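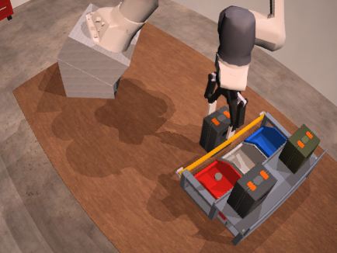
# Case-to-rack demos in sim: keep or drop the slow grasps?

**rackmount_joe** · January 1, 2025

Collecting teleop demos for a pick-and-place task: take a case standing on the table behind the rack and set it upright on the front shelf, between the other cases. Overhead wall of constraints is the yellow rail. The right finger works very close to it.

Target is 300 demos. Our leads split the episodes into "clean" and "slow." Slow means the operator stopped near the case and adjusted the fingers before closing. Do I keep the slow ones? Policy is plain behavior cloning, joint targets, no history.

---

**Stunero**

Drop them, or trim the pauses. Without history the policy sees the same observation mapped to "wait" and "close." It learns to wait. We had this on Halledex and the arm hovered over the part until timeout.

---

**deltaframe**

Disagree on dropping. The adjustments are the only place you get corrective actions near the grasp. Trim frames where commanded joint motion is below a threshold and keep everything else. Check the gripper channel separately, or you will cut the close command along with the idle frames.

---

**rackmount_joe**

Threshold trimming is easy enough. Second problem is the wrist view. With the fingers open on both sides of the case, the gap on the right is easy to see, and the left pad sits close to the case. Operators center on the orange latches and ignore the pads.

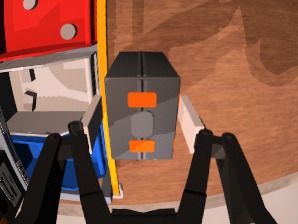 **Skenalico**
*Moderator · sim and data board*

The latches are a reasonable cue for the operator and a risky one for the policy. If every case has two orange latches in the same place, the network can lock onto the color. Randomize latch color in at least part of the set. Same for the yellow rail: it runs right beside the case in the wrist view, so it will be used as a landmark whether you want that or not. Shift the rack pose between episodes.

Also log which case is the target. You have more than one dark gray case on the table and rack, and "pick the gray case" is ambiguous as a label.

---

**Stunero**

Color randomization before there is a working baseline is a waste of compute. Get one policy to pass with fixed colors first, then widen.

---

**Skenalico**

Rendering is cheap if the states are saved. Replay the stored trajectories with new materials. No operator time involved. Rack pose is different, you need new demos for that.

---

**deltaframe**

+1 to saving full sim state. We stored only video and actions in October and had to recollect.

How many operators?

---

**rackmount_joe**

2, and 3 rack poses so far. States are saved. I'll trim by joint motion, hold the gripper channel out of the filter, and train both with and without the slow episodes. Labels will use case ID.

---

**Stunero**

Evaluate per operator too. If one of them produced most of the slow set, your comparison is between operators.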